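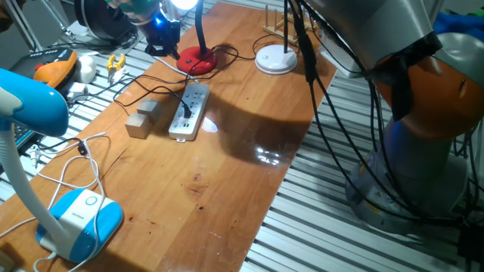

Meine Platte mit Lampe und Steckdosenleiste, Stand heute

plurnia_114, 13. Dezember 2016
Hallo zusammen, ich hab mir die lackierte Holzplatte jetzt einfach auf den Metalltisch gelegt und bin eigentlich total begeistert (die Farbe!). Nur spiegelt der Lack wie verrückt, sobald Licht drauf fällt. Kratzer sind auch schon ein paar drin. Abschleifen und ölen, oder lasst ihr sowas?

Stamden
Bloß nicht schleifen! Stell lieber die blau-weiße Lampe woanders hin, das kostet nix. Ich hab im November 3 Abende geschliffen und würde es nie wieder tun.

huvix
Seh ich komplett anders. Hochglanz auf dem Arbeitstisch macht müde Augen, da kannst du Lampen rücken, bis du schwarz wirst.
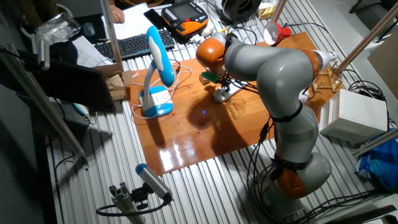 Und dann das Kabel, das sich quer übers Holz kringelt, das würde mich viel mehr stören als der Glanz! Zwei Klettbänder und gut.

plurnia_114
Jaja, die Kabel ... kommen noch dran, versprochen. Matter Klarlack wäre vielleicht ein Kompromiss?

Stamden
Wenn's sein muss. Aber vorher an der Unterseite testen.

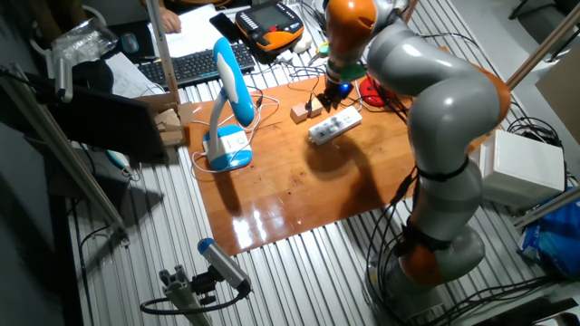
Géza Kozma
Muss man vor dem Mattlack komplett runterschleifen?

huvix
Leicht anschleifen reicht, wenn der alte Lack noch fest sitzt. Danach gut entstauben.

Stamden
Und genau beim Entstauben bin ich damals verzweifelt, ich sag's nur.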